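Setting up a robot-assisted teardown bench for desktop PCs

Last revised in March by Souad Ouali, process engineering, Semaan refurbishment site

This page covers the second teardown bench at Semaan and applies to any site fitting the Fumine cell package to an existing refurbishment line. It assumes the arm has been commissioned and the risk assessment signed. It deals with the layout of the bench, the division of work between the technician and the arm, and the changes to shift planning that follow.

1. Decide what stays manual

Do this before any programming. At Semaan we listed every step in the manual teardown and marked each as arm, technician or undecided. The undecided steps were given to the technician for the first trial period.

Technician: intake check, asset tag scan, discharge, side panel removal, cable release, opening the CPU socket bracket, any tower with visible damage.

Arm: lifting out the drive and its carrier, moving the CPU to the fixture, moving small parts to the fixture, presenting the drive label for reading.

Cable release was on the arm list in the first draft. Rami Tarawneh, who had run the manual bench for six years, moved it back after the first trial. Cable routing differs too much between models, and a connector that is pulled at an angle can damage the board header. The step remains manual.

2. Prepare the tower

Lay the tower on its side on the slatted table with the open side facing up. Push it against the table stops by hand and check that it does not rock. Release the power and data connectors from the drive and tuck the loose ends clear of the lift path. If the CPU is to be recovered, take off the cooler and put it in the cooler bin.

Leave the drive in its carrier. The pick position is taught for the carrier, and a bare drive will be gripped at the wrong width.

Step outside the marked area and press the ready button. The arm will not start on the ready signal alone. It also needs a valid asset tag from the scan station.

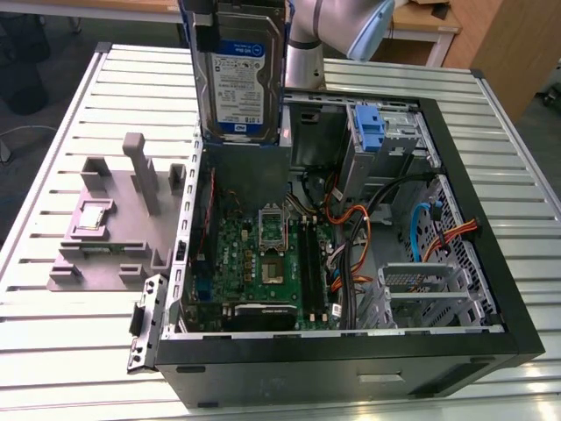 Lift speed for drives is set at 33 mm/s until the drive is clear of the chassis, after which the arm changes to its transfer speed. Do not raise the lift speed to recover time. On the Riltard trial line the limit was taken off during a busy week and the gripper pads wore through well before their service date.

If the force limit trips during a lift, the arm holds position and the lamp shows amber. Check for a connector still attached. Support the carrier with one hand before selecting Release on the pendant, or the drive will drop into the chassis.

3. Set up the fixture board

Each part type has its own holder and the positions are fixed in the program. Do not use a spare holder for a part it was not made for, even for a short time. The arm treats an unexpected part as a collision hazard and stops.

Fit the board as follows.

Clean the mounting face and remove any swarf.
Seat the board and tighten the fixings by hand, then with the torque driver.
Run the program FIX_CHECK at reduced speed with no parts loaded.
Load a scrap CPU and run the check again.
Write the offset values on the bench sheet.

Boards are printed on site. Raed Haddadin keeps the current print files, and older boards must be scrapped when the revision letter changes. Mixed revisions caused most of our stoppages in the first month.

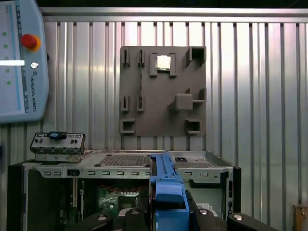

Drive caddy in the gripper, with the fixture board and open chassis behind.

4. Pendant and stop controls

The pendant must be within reach of the technician whenever the cell is powered. Test the emergency stop at the start of each shift and initial the bench sheet. A stop test carried out by the previous shift does not count.

Only trained staff may use the key switch. Training takes one shift and is booked through Lionel Nuttall. Agency staff may prepare towers without this training but may not clear a fault.

5. Plan the shift

The manual bench was staffed by two technicians. The assisted bench needs one technician for preparation, and a second person shared with the sorting area who answers amber lamps. In the last full month before the change the bench completed 676 towers. In the third month after it, the figure was 738. The increase is modest, and sites should not plan for more than this in the first quarter.

The larger change is in the kind of work. Lifting and repeated finger work at the drive bay have gone down. Standing time has not, and preparation has become more repetitive, as one person now opens every tower. We rotate the preparation role every two hours. The first rota had no rotation, and Ayanda Baloyi raised it at the Thursday bench meeting on behalf of both shifts.

Fault clearing must be counted as work in the plan. It was left out of our first plan, and the shared technician was recorded as idle while dealing with stoppages.

Pay grades were reviewed before the cell went live. Technicians who clear faults moved up one grade. Agree this point early, as it affects who will volunteer for training.

6. Records

The cell writes the drive label data to the Uteo stock system. The technician confirms each entry against the label before the drive goes to the erasure rack. If the label cannot be read, enter the serial number by hand and mark the record M. Records marked M are checked at the end of the shift by someone other than the person who entered them.

Bench sheets are kept at the cell for the current month and then filed with the maintenance log.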